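Teaching the Arm to Pick Up a Pan: Skeltbridge Robotics Club, Session Notes 4

By the time you reach this page you should have the arm homed, the gripper opening and closing on command, and at least one teammate who has stopped saying "how hard can it be." Today's task is the rim grasp. It counts for 58 points at the Bondthorpe meet, which we call Madness, as does everyone who has been.

What you need: the arm, the green pan from the club box, and a clear patch of table. Leave the block set in the cupboard. Blocks are flat on all sides and will give you a false idea of your own talent.

Step 1. Load the Menon starter script and set the speed to 66 percent. You will want to go faster. Everyone's first run at full speed is also their last for that session.

Step 2. Jog the gripper over the pan until the rim sits between the two fingers. Come in from above and go slowly for the last inch. Save this as your approach point.

Step 3. Close the fingers until they stop, then read the grip value. Anything near 92 is fine for this pan. If you get 0, you have closed on air, a classic.

Step 4. Raise the wrist a little at a time and let the pan swing to vertical. Keep its bottom edge close to the table while you learn. A short drop is quieter. 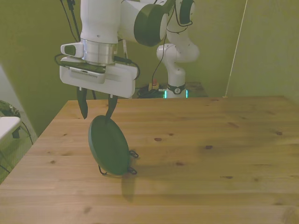
The rim grasp, with the pan hanging just off vertical and its lower edge almost at the wood.

Check the tilt before you go any higher. A small lean is allowed under the rules. If the pan leans a lot, lower it, open the fingers, and move your grasp point along the rim toward the high side. Two or three tries is normal. Eleven is also normal, but start writing them down.

Step 5. Hold for ten seconds, lower, release, and back straight up before moving sideways. Teams that skip the straight-up part tend to take the pan with them.

Save your file with your team name in it. The shared folder currently has 3707 files, and a good many of them are called "final."

Next session: the same thing, with the pan starting somewhere you didn't choose.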